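Fesness Makers Board > Builds > Robots and Automation

Thread: Two-arm door opener, sim first, hardware when I can afford it

December 2025

gritty_bushing
Okay, long overdue update on the door project. For anyone new: I'm building a two-arm mobile base at home (garage mostly, and the Standton shared shop when I need the big drill press) and the one job I want it to do is open an inside door and drive through it. That's the whole dream. My knees are bad and I carry laundry a lot.

I've got one real arm put together and the second is a pile of parts in a shoebox, so since August I've been doing everything in simulation. The sim is called Tapia, a hobby thing, free, documentation is thin but the forum people are nice. The controller board will be an Arkon when I get to that point.

Where I'm at: pulling the door toward the base is mostly solved. The left arm does the door, the right arm stays up and out of the way until I need it. My problem is what happens after the door is open. The base has to roll forward while the left gripper keeps the door from drifting back, and every time the base moves, the arm has to give a little or it shoves the door into something. I've run it 100 times with the same starting spot and it gets through 40. The rest are either the gripper slipping off or the base catching on the frame.
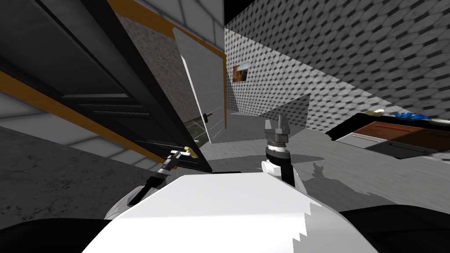
So what I'm trying to decide is whether to keep fighting with the grip or switch to just pushing with the back of the hand. Pushing seems dumb but it's how I do it myself with a basket on my hip. The catch is that if you only push, you can't stop the door from swinging further than you want, and my hallway at home has a light switch right where the door wants to land.

Ideas welcome! Please don't tell me to buy a door closer motor. I know they exist. I want the robot.

tinsnip_larry
buy a door closer motor

gritty_bushing
I hate you

oldcoil
Pushing, one hundred percent. I did a one-arm version of this a few years back on a wheelchair base and wasted an entire winter on gripping. A pinch grip on a door edge is a bad deal because the door turns around the hinge and your fingers don't, so the angle is wrong the second anything moves. Put a rubber bumper on the outside of the wrist and lean on it. If you're worried about overswing, go slower.

mossy_servo
Gonna disagree with oldcoil. Going slower didn't help me at all, my door is on a slightly crooked frame and it just keeps going once you let it. You need something on it that can pull as well as push. I'd keep the gripper but stop closing it so hard. Let it be a loose hook. Mine has 3 mm of slop on purpose and it rides along the edge just fine.

oldcoil
Loose hook works until it falls off, and then you've got a hand in the gap between the door and the frame. Ask me how I know. I bought new fingers.

mossy_servo
Then your hook was too shallow. Not a reason to give up on hooks.

gritty_bushing
Hmm ok. Both of these are easy to try in Tapia. mossy, when you say loose, do you mean loose in position or loose in force? My left arm is running plain position control right now, so if the base moves before the arm catches up it yanks.

mossy_servo
Force. Oh man, if you're on plain position control that's your whole problem, forget the rest of what I said. Put a spring in there (in software) so the arm sags toward where you want it and doesn't insist. It's like ten lines of code. I'll send you mine but it's ugly.

plywoodpete
Can I ask a beginner question, why does it need two arms? Seems like the second one is just up in the air.

gritty_bushing
Not beginner at all! Eventually the right one carries stuff. Also there's a version of this where the left hand opens the door and the right hand takes over holding it halfway through, so the left isn't reaching behind the robot like it's scratching its back. I haven't gotten that to work even once. The arms argue.

oldcoil
The handoff is the right answer long term. Push with the right though.

hexkey_mama
I'm more worried about the jump to hardware. How heavy did you make the sim door? The default doors in Tapia are super light and have basically no hinge friction. My first real door laughed at my robot. I ended up hanging a luggage scale off the handle and pulling until it moved, then typing that number in. Do it for every door you care about, mine were wildly different and the bathroom one was the worst.

gritty_bushing
Uh. I never touched the hinge friction. I'm going to go find a luggage scale.

tinsnip_larry
what's the budget at so far, asking for my spouse

gritty_bushing
$213 on the second arm, and I'm not adding up the first one. The motors are used. Base is an old mobility scooter with the seat off.

tinsnip_larry
the door closer motor is cheaper than that

hexkey_mama
Larry let people have fun

gritty_bushing
Ok, back with numbers-ish. Put in mossy's software spring and the yanking is gone. It's so much calmer to watch! Then I put in the real friction from my hallway door and it got worse again, since now the gripper slides off during the first part of the pull. So one step up and one step down. I did try oldcoil's bumper idea too and it's good for the second half, where the door is already open and you only need to keep it there. I think I want both: hook to start, bumper to finish.

oldcoil
I'll take half credit.

mossy_servo
Make the fingers longer before you do anything fancy. Glue some inner tube on them too. Are you coming to the Standton shop this month? I've got a strip of it left over and you can have it.

gritty_bushing
Yes please. I'll bring the shoebox.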